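Can a machine restock a bathroom yet, or am I dreaming

Home Help > Gadgets & Automation > Cleaning

Posted by mopbucket29

Ok so quick background. I do the bathrooms at a small office building called Plumside, part time, evenings. Floors, toilets, paper, bins. Owner went to some trade thing in November and came back all fired up about "getting a robot in" for the restrooms. Wants me to find out what's out there before he spends anything.

What I want to know is can any of them do the paper. Not the floor, we have a floor one, it's fine, gets stuck on the door strip but fine. I mean take a new roll, put it where it goes, stack the paper on the shelf so it's not falling off, pick up whatever got dropped next to the toilet. The dumb little stuff that eats my night. 20 minutes a room if people have been slobs.

He showed me a brochure from a company called Desberg and it was all floor scrubbers and one arm thing wiping a bowl. Nothing about rolls. Price wasn't on it either, had to call.

Anybody have one? Or tried one? Thanks in advance, typing this on my break so sorry for the mess

9 replies, best ones first

gravelroad_kit

Short version: no. Not one you can buy and leave alone with a restroom.

Longer version. Wiping and scrubbing is mostly the same motion over and over on a thing that's bolted down. Paper is not that. It's light, it squashes, the wrapper tears, the roll rolls. Squeeze too hard and you've got a dent, too soft and it's on the floor behind the bowl. And the shelf or holder is up against a wall so there's no room for a big clumsy hand to get in there.

What people are doing right now is having humans do the chore while holding the gripper themselves, over and over, cameras going, so the machine can learn from it later. Two fingers on each side, that's all you get to work with. Try it with salad tongs some time and see how you like it. This is the kind of setup:
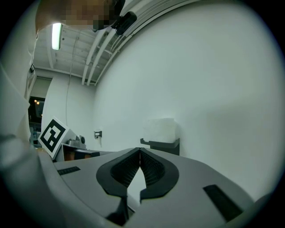
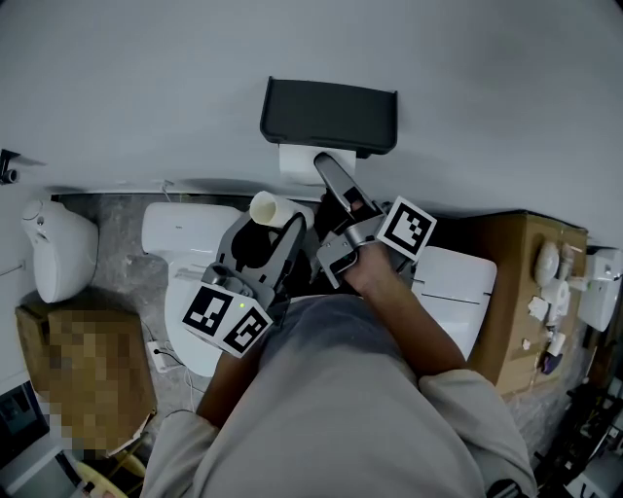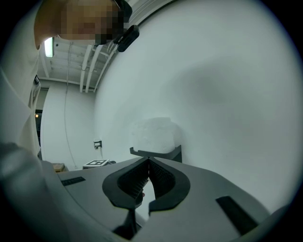 So when your boss says "the robot does it," ask him who was holding the robot's hand in the video. A lot of clips are a person doing the moves, or a person steering from the next room. Ask the sales guy for one run start to finish, no cuts, with a roll it hasn't seen before, in a room it hasn't seen before. Then ask how long it took. If it's slower than you and somebody has to stand there watching, you're not saving anything.

Where I'd spend money instead: bigger dispensers. The jumbo kind, or the ones that hold two rolls and drop the second when the first is done. No batteries, no wifi. Cuts the refills way down and your owner can still say he upgraded. Also put the shelf lower, if the packs are going up over your head every night thats half your problem.

The picking stuff up off the floor part, forget it for now. Wet paper is the worst thing you can hand a machine.

tanglewire

had the Braltard demo at my old job. they brought it in, it did the sink counter ok, did the toilet seat ok, then it spent forever lining up on the soap bottle and knocked it over. guy said the lighting was different from their place. its a restroom, the lighting is always different

anyway they wanted a monthly fee and a person on site to reset it. we passed

dont know if its better now, this was a while back

porchlight1236

I'll disagree a little with the first reply. It's coming faster than people think. Three years ago I would of said a machine folding a towel was a joke and now I've watched one do it, slow but it did it. A roll on a holder is easier than a towel if the holder is always the same holder. That's the trick, make everything the same. Same holder, same height, same brand of paper, in every room. Then when something decent does show up you're ready, and meanwhile it's easier on you too.

I wouldn't sign anything with anybody this year though. If he really wants to talk to someone, Bangash will do a walk-through of the building and tell you what they can and can't do before you pay. They told me no on stairs and no on anything with a door that pulls toward you. Rather have that than a brochure.

mopbucket29

Thanks all. Showing him the dispenser idea tonight, think he'll go for it if I say "high capacity." Doors on ours all pull so I guess that settles Bangash. Will ask Desberg for the no cuts video and post if they send one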